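Data > Vehicles > Electric > Rivodel Range Log

# Rivodel Range Log

Print | E-mail | 5 shares

Trip records from electric cars driven on mixed city and highway routes, kept by Inmaculada Lozano. The log has 155 trips in one CSV file, one row per trip.

## Columns

- `trip_id`: integer, no gaps
- `model`: Drastora or Seok
- `miles`: from the trip meter, reset before each start
- `kwh_used`: from the dash display
- `temp_f`: outside air at departure
- `route`: `city`, `highway` or `mixed` 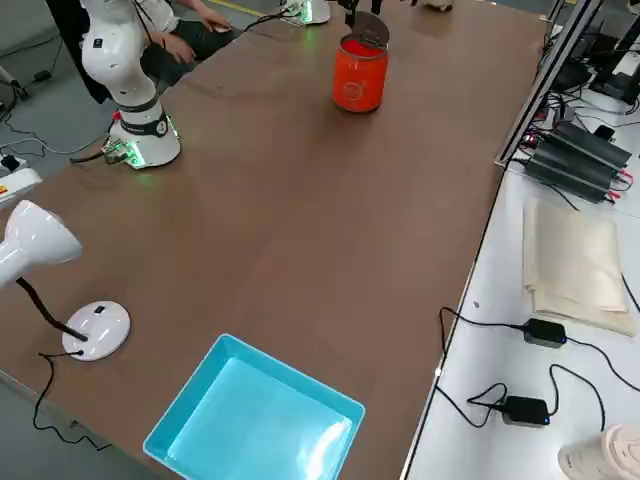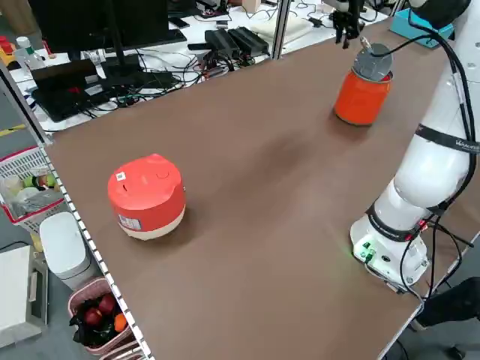

*White robot arm with a black gripper at the brown table, both pictures.*

## Notes on the data

Energy use is what the car reports. Charging losses are not included, so do not compare these numbers with figures measured at the wall. The Drastora rounds to whole kWh, and short city trips suffer from that. Trips can be up to 45 miles long.

3 rows have an empty `temp_f`. Leave them out of any temperature fit.

The April update moved the Seok trips from kilometers to miles. Older copies mix the two units and should be replaced.

## Loading

Use `load_log.py`, or import the CSV with Vivix and set the separator to a semicolon.

## License

Free to use with credit to the Rivodel Range Log.

3 comments | Print | E-mail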